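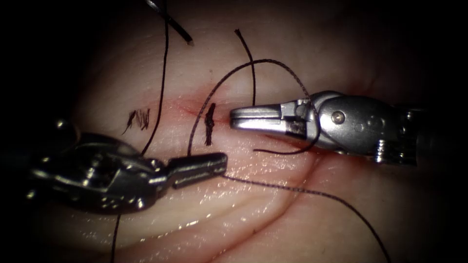
The Elley suturing bench is a self-booked practice space at Clarnitz for people who already know the basic stitches and want more hours at them. Most bookings are spent on interrupted stitches, where every stitch is tied and cut before the next one is placed. The two knots on the incision line show the spacing question we get asked about most: there's a clear gap between them, and the line between still has to lie closed. The answers below cover that and the usual booking matters.

How far apart should my stitches be?
Keep the gaps even and close enough that the edges meet without being pulled. If the line opens between two knots, add a stitch there. If the edges bunch up, you've either gone too close or tied too tight.

How long do I leave the tails?
Long enough that the knot won't slip and short enough that they don't get caught up in the next stitch. Your instructor may set a length. If so, use that one.

Why does my thread fray?
Usually from being gripped too often in the same spot. Hold it near the end you plan to trim off, and cut it cleanly. Braided thread shows wear sooner than single-filament thread. If a strand has gone fluffy along its length, start a new one.
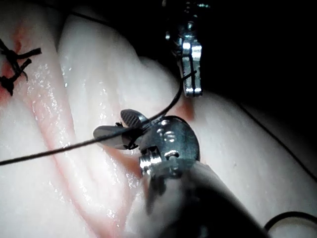

Dark suture thread across the lower jaw.

My loop keeps falling off before I can pull the end through. What am I doing wrong?
The tail is probably too long or too far away. Shorten it and bring the jaws close to it before you make the loop. Then keep the loop loose until you've picked up the tail.

Which thread is supplied?
Black thread from the Flelero practice range, in pre-cut lengths. You may bring your own if it's still in a sealed packet. Practice thread is not sterile and must not leave the room.

Can I undo a knot and use the thread again?
Please don't. Cut it out and tie a fresh one. Picking at a knot tears the edges of the incision, and the next person may be using the same piece.
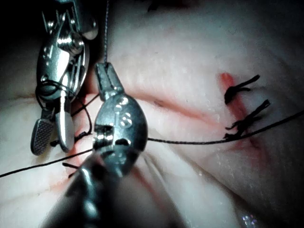
What does a booking cost?
A session is $200 and runs for 2 hours. Thread and one practice piece are included. Extra pieces are charged at the desk when you leave.

Where do I go?
Room 1036, Chornovol Building. Enter from the car park side after hours.

Can I cancel?
You can move or cancel a booking up to the day before at no charge. Same-day cancellations are charged in full.

What do I do with used needles?
They go in the yellow sharps bin, counted against your sheet. Thread offcuts go in the general bin.

Page updated 31 Jul 2026. Prices are unchanged from April.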